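Vinte e nove demonstrações depois

Passei o domingo a ensinar um braço a empilhar copos. Escrevo "ensinar" porque é a palavra que vem no manual da Tultine, e desconfio dela desde a primeira página. Quem ensina espera que o outro lado perceba alguma coisa. Eu limitei-me a repetir um gesto vinte e nove vezes e a gravar.

Para quem não acompanhou os textos anteriores: a Hornar vende a ideia de que já ninguém precisa de programar robôs. Pega-se numa pinça com a mão, faz-se a tarefa como se faria em casa, e o modelo aprende com as gravações. Antes disso experimentei o comando à distância, com o braço mestre emprestado pela oficina da Vieira, e detestei. Há um atraso pequeno, suficiente para uma pessoa começar a mexer-se como quem anda às escuras. Ao fim de duas horas tinha cinco gravações aproveitáveis e o pescoço feito num oito.

Com a pinça na mão é mais rápido, admito. O pulso roda como deve ser e sente-se quando o copo escorrega. Só que também aí mora a minha dúvida: eu sinto o copo escorregar e corrijo, e na gravação fica a correção sem a sensação. O modelo vê uma mão que hesita e aprende a hesitar. Na semana passada, o braço da Gredport parou em cima de um copo, recuou um bocadinho e voltou a descer, tal e qual como eu faço. Houve quem achasse graça. Eu achei preocupante, até porque à segunda descida falhou na mesma.

Depois há a questão da variedade. Dizem-nos para mudar os objetos de sítio, mudar a luz, mudar de casa se possível. Muito bem. Mas mudar quanto? O manual dedica três linhas ao assunto e passa logo à instalação do software. Fui espalhando os copos como calhava, deitados, uns para cada lado, e confesso que a partir de certa altura já os largava sempre da mesma maneira. Uma pessoa cansada é muito pouco aleatória.
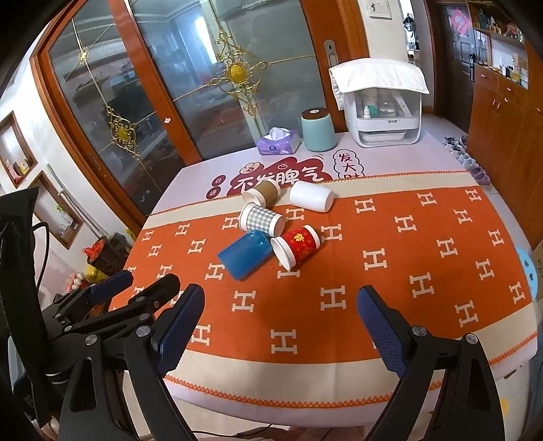

Cinco copos deitados, antes de empilhar.

O copo vermelho foi o que me deu mais trabalho. Tentei agarrá-lo pela borda e pelo meio, e nenhuma das pegas me pareceu natural com dois dedos. Com a mão nua nem pensaria no assunto — e se calhar é esse o problema de toda esta conversa sobre "demonstrações naturais". A partir do momento em que se segura numa pinça, já se está a fazer a tarefa à maneira da pinça.

Não digo que não funcione. Digo que os vídeos que circulam mostram a vez em que correu bem, e eu gostava de ver as outras. Quantas tentativas, com que copos, em que mesa? Perguntei isso à Hornar em fevereiro e recebi uma ligação para a página de preços.

As gravações de domingo estão a ser processadas. Das vinte e nove, já apaguei duas em que larguei um copo a meio do caminho, e ainda não sei se fiz bem em apagá-las. Quando tiver resultados publico-os aqui, com as falhas incluídas.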